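Cookie notice: This site uses cookies to remember your display settings. Accept all | Necessary only

Filed under: Datasets / Film & Television / Audience Events

# Rembridge Premiere and Appearance Listings

A text dataset of public announcements for film screenings, cast appearances, charity auctions and question-and-answer sessions held at movie theaters. The records come from theater newsletters, lobby bulletins and event pages that the issuing venues agreed to release. The current build holds 1,723 records.

The dataset was put together for work on event extraction: given a short announcement, find the film, the venue, the time, the guests, the price and the purpose of the event. It has also been used to test date handling and to find duplicate listings.

## Contents

 rembridge/
 records.jsonl one announcement per line
 venues.csv venue keys and regions
 splits/
 train.txt
 dev.txt
 test.txt
 tools/
 check.py
 merge.py
 CHANGES.md
 LICENSE.txt

Text files are UTF-8 with Unix line endings. `records.jsonl` is sorted by record ID. Sort order carries no meaning and should not be used as a stand-in for time.

## Record format

Each line in `records.jsonl` is one JSON object with these fields.

- `id` — string, fixed across releases
- `venue` — key into `venues.csv`
- `month` — month name, or null
- `start` — start time as printed, or null
- `kind` — one of `screening`, `appearance`, `auction`, `talk`, `mixed`
- `text` — the announcement body
- `spans` — list of marked spans with type and character offsets
- `source` — `newsletter`, `bulletin` or `web`
- `dup_of` — ID of an earlier record with the same content, or null

Offsets count Unicode code points from the start of `text`. The end offset is exclusive. If your reader counts UTF-16 units, offsets will drift in records that contain emoji, mostly those with `source` set to `web`.

`start` is left as printed. "7pm", "7:00 PM" and "seven o'clock" all occur. A parsed form was included in an early build and then dropped, as it was wrong for most double features.

## Span types

There are 9 span types: `TITLE`, `GUEST`, `ROLE`, `VENUE`, `ROOM`, `TIME`, `PRICE`, `CAUSE` and `HOST`.

`TITLE` covers the name of a film or series, without quotation marks. Subtitles are included. A franchise name used loosely ("the new one in the series") is not marked.

`GUEST` covers a person or group billed to appear. A person mentioned only as a member of the film's cast is not a guest. Surprise guests are marked only if the announcement names them, which a small number of follow-up notices do.

`ROLE` covers what a guest is known for or is there to do, such as "director" or "auctioneer".

`CAUSE` covers the stated recipient of money raised. Vague wording ("a good cause") is left unmarked.

`HOST` covers the group running the event where this differs from the theater.

Spans do not nest. Where two types compete for the same text, the longer span wins. Where they are equal in length, the type listed first above wins.

## Sources

Three circuits supplied most of the text.

The Dekdale circuit contributed newsletters from its older houses. These are long, with several events in one issue. Each event was cut into its own record. Sentences that apply to a whole issue, such as parking notes, were copied into each record cut from it.

The Tully theaters contributed lobby bulletins. Paper copies were scanned, run through character recognition and corrected by hand. Line breaks follow the printed sheet. Some bulletins list a guest and then carry a pasted strip changing the name. In those cases the strip text was kept and the covered text was dropped.

Web pages make up the rest. Menus, footers and ticket widgets were removed with a rule set, then checked. Leftover text of the "Select seats" kind may remain in a few records.
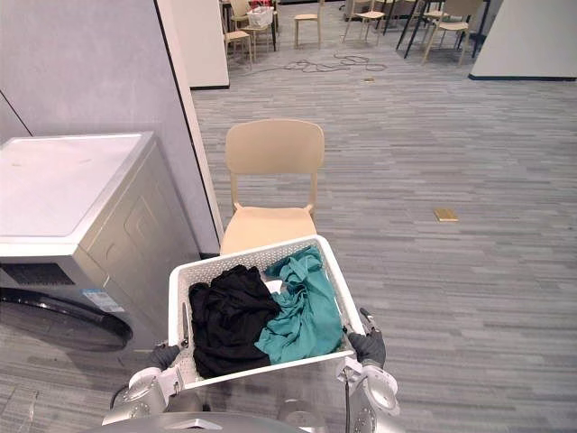
*White laundry basket with clothing, carried by a two-armed robot.*

## Name handling

Guest names in the public release are replaced with stand-in names from a fixed list. Replacement is consistent within a record but not across records, so the dataset can't be used to follow one performer from venue to venue. Film titles are unchanged.

Initials, nicknames and possessives follow the replaced name. Puns on a guest's name in a headline no longer work after replacement. These records were kept, and any headline that made no sense without the pun was removed from `text`.

Phone numbers and email addresses are replaced with `[PHONE]` and `[EMAIL]`. Street addresses of theaters are kept. Street addresses of private homes, which turned up in auction pickup notes, are replaced with `[ADDRESS]`.

## Annotation

Each record was marked by two annotators working apart. Disagreements went to a third, whose choice was final. The most common disagreement was over `HOST` and `CAUSE`, where a charity both ran the event and received the money. The rule in the current release is to mark the first mention as `HOST` and any mention tied to the giving of money as `CAUSE`.

A further 100 records were marked again under the final guidelines to check for drift. Changes from that pass were merged before release. The first-pass markings are not included.

## Splits

Splits are by venue. No venue appears in more than one split. This makes the test set harder than a random split would, since each theater has its own house style. The Tully bulletins are spread over all three splits, by individual theater.

Records with a non-null `dup_of` always sit in the same split as the record they point to. For scoring, remove them first:

 python tools/check.py --drop-dups records.jsonl > clean.jsonl

## Scoring

Use exact match on type and both offsets. Report precision, recall and F1 for each type, plus the micro average. Leading and trailing spaces are not part of any span, and `check.py` rejects predictions that include them.

`PRICE` should be reported separately for `auction` records. Opening bids, reserve amounts and admission are all marked `PRICE`, and a model trained mainly on ordinary screenings tends to pick up admission only.

## The Even subset

Even is a smaller cut with balanced `kind` values, meant for quick runs. It takes roughly 15 minutes to train a small tagger on it with a single desktop machine. Even is listed in `splits/` as comments at the head of each file, marked `#even`. Readers that skip comment lines will load the full splits as usual.

Scores on Even are not comparable with scores on the full test set. Auctions are rare in the full data and common in Even.

## Known problems

- Midnight screenings are filed under the month printed on the announcement, even where the start time falls in the next month.
- January is overrepresented, owing to the Dekdale newsletters sending a double issue that month.
- Some `ROOM` spans in older records include the word "screen" and others leave it out. New records include it.
- Canceled events are not flagged. A cancellation notice, where one exists, is a separate record.
- The `mixed` kind was added late. A few early records that combine a talk and an auction are still filed as `auction`.
- `merge.py` fails on blank lines. Strip them before running it.

## Out of scope

The data says what was announced. It does not say what took place, who turned up or how much was raised, and it should not be used to estimate attendance or box office. Regional coverage depends on which circuits agreed to release text. Drive-ins and festival venues are missing.

## License and changes

Text is released for research use under the terms in `LICENSE.txt`. Venues keep the rights to their own announcements and may ask for records to be withdrawn. Withdrawn IDs are listed in `CHANGES.md` and are not used again. If you publish scores, give the release tag and say whether duplicates were dropped.

Tags: movie theaters, premieres, celebrity appearances, charity auctions, event extraction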